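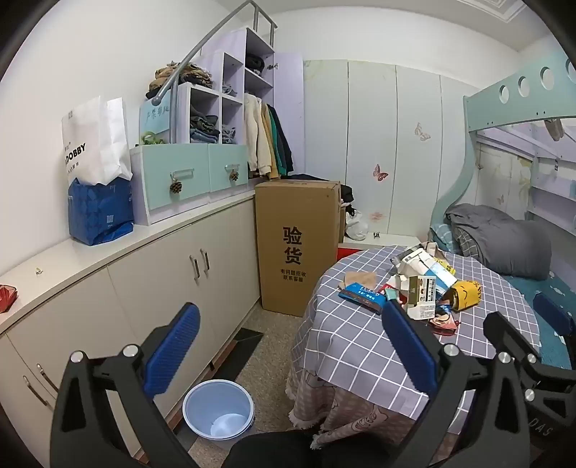
夹爪已经伸进卧室了,纸箱还立在屋子中间,验货两个字朝外

主题:小团队采购手持夹爪,预算怎么排?顺便问耗材和备件

楼主 灰格子桌布
发表于 21:40

先说情况。我们在做家务整理方向的数据采集,场地全部是真实住家,主要是卧室和客厅,叠衣服、收桌面、把东西放回柜子这几类。手上现有手持夹爪是早期买的,指垫是蓝色带细纹的那种,连杆是黑色的,带螺栓。用是能用,现在要扩量,领导让我一月份之前交一份采购计划。

目前在看两家:
Oveo 的成套方案,夹爪、相机支架、标定板、运输箱一起卖,单价高,交期报的是39天。
Lusberg 只卖夹爪本体,其他自己配,单价低不少,交期没写死,销售说看排产。

计划先上16套。想请教三件事:
一,备件按什么比例留?
二,指垫算耗材还是算备件,财务那边归类不一样,审批流程也不一样。
三,运输和验收的费用要不要单列。

另外我们的采集地点很杂,像题图那种小房间,一边矮柜一边圆桌,里面是上下铺,人拿着夹爪在里面转身都要留神。选型的时候体积是不是应该排在价格前面?

2楼 拧螺丝的老周

体积肯定要排前面。宽机型在实验台上没感觉,进了卧室,柜子和桌子中间那点过道,两侧连杆老是碰东西。碰坏住户的东西要赔,这笔钱很少有人写进预算。

备件我这边的做法:指垫单独留,螺栓按整包买,连杆每八套留一副。螺栓松是常态,每天收工拧一遍,丢了就补,别为了一颗螺栓走采购。

3楼 mian_bao_pian

不同意楼上连杆的比例。我们跑了一个季度,连杆一副没坏过,坏的全是线和相机支架。八套留一副连杆等于把钱放柜子里。楼主才16套,留一副够了。

指垫放耗材。放备件的话每次领用要登记序列号,指垫上没有序列号,仓库会来找你。

4楼 拧螺丝的老周
回复3楼

你们是固定场地吧?固定场地当然不坏。入户天天装箱拆箱,我这边一年换了三副,都是搬运里压的。

5楼 mian_bao_pian
回复4楼

也是住家,不过每处会待好几天,不用天天搬。那这个差别可能在搬运次数上。楼主按自己排班算吧。

6楼 Mehwish Sial

我做过一次类似的预算表,贴一下栏目,金额就不放了:

设备本体
相机和支架
指垫(耗材)
线材、存储卡
运输箱
运费和保险
到货验收工时
入户赔付预留
培训

培训别漏。新人拿夹爪的前两天数据基本都要返工,薄的塑料包装、小零食袋夹起来姿势不对,一条一条重录。我们当时没列培训,后来是从差旅里挤的。

到货验收单列,理由是工时真的不少。每套要开箱、对清单、开合测试、连相机录一段,两个人一天做不完16套。

7楼 灰格子桌布(楼主)
回复6楼

栏目很有用,抄走了。问一下验收具体看哪些,我们上次就是拆箱点了个数就签字了。

8楼 Mehwish Sial
回复7楼

外箱先拍照,六个面都拍。箱子有压痕或者进过水,先联系客服再开。很多纸箱上就印着有问题拒收、联系客服,照着做就行,签完字再去谈会很慢。

开箱后看这些:
两侧指垫是否平行,完全合拢时有没有缝
指垫纹路有没有缺口
螺栓有没有漏装
开合两百次以后再看一遍螺栓
相机装上以后,画面下方两个指垫是不是都在

最后一条容易忽略。支架角度差一点,有一侧指垫就看不见,这种数据后面用不了。

9楼 算盘珠子

插一句,合同里写清楚验收期限。我们买过一批,合同写的是签收即视为合格,发现问题已经过了,维修全部自费。Lusberg 那边的模板我看过一版,期限是空着的,要自己填,别忘了填。

Oveo 的我没买过,不评价。

10楼 北窗

成套方案我持保留意见。运输箱和标定板自己买便宜很多,标定板找个做标牌的店就能出。成套里真正值钱的是相机支架,能不能只买支架?楼主可以问问。

11楼 Shagufta Sethi
回复10楼

标定板不建议随便找店做。我们图便宜做过一批,板子不平,标定误差忽大忽小,查了一个多星期才查到板子上。省下的钱不够付那一个多星期的工资。

运输箱可以自己买,这个同意。内衬泡棉按夹爪形状切一下,指垫的位置要悬空,不要压着,压久了纹路会变形。

Oveo 支架单卖,我问过,要起订量,16套刚好过线。单价要重新谈。

12楼 北窗
回复11楼

标定板那条收回,我们用得少,可能没碰到。

13楼 拧螺丝的老周

还有付款节奏。建议分两批,第一批先到四套,跑两周再下剩下的。一次性买齐,碰上设计问题就是16套一起返厂,项目直接停。

14楼 mian_bao_pian
回复13楼

分批我赞成,但要看折扣档。有的供应商按单次数量给价,分两批就没折扣了。可以签一个总数,分批交货,第一批不合格有权取消后面的。销售一般会磨一下,最后能答应。

15楼 灰格子桌布(楼主)

汇总一下我现在的想法,有不对的请继续拍:

本体倾向 Lusberg,体积小一点,支架问 Oveo 单买。
总数16套,签总数分两批,第一批四套。
连杆备件先留两副,入户搬运确实频繁。指垫进耗材,首批采购200片,左右两侧通用。
验收工时、运费保险、赔付预留、培训都单列。
标定板买正规的。

还有一个没定:存储卡是跟设备一起报,还是走办公用品。

16楼 算盘珠子

存储卡跟设备一起报。走办公用品有人会拿去装别的,回头找不到。

200片指垫是不是多了?橡胶类的放久了会硬,先买一半,用完再补。

17楼 Shagufta Sethi
回复16楼

看保存。避光放密封袋里,我们放了一年没问题。不过先买一半我也赞成,第一批只到四套,用不了那么快。

18楼 灰格子桌布(楼主)

那指垫改成先买一半。存储卡跟设备走。Lusberg 的报价单明天下午能到,合同里的验收期限我先填十五个工作日,等他们回。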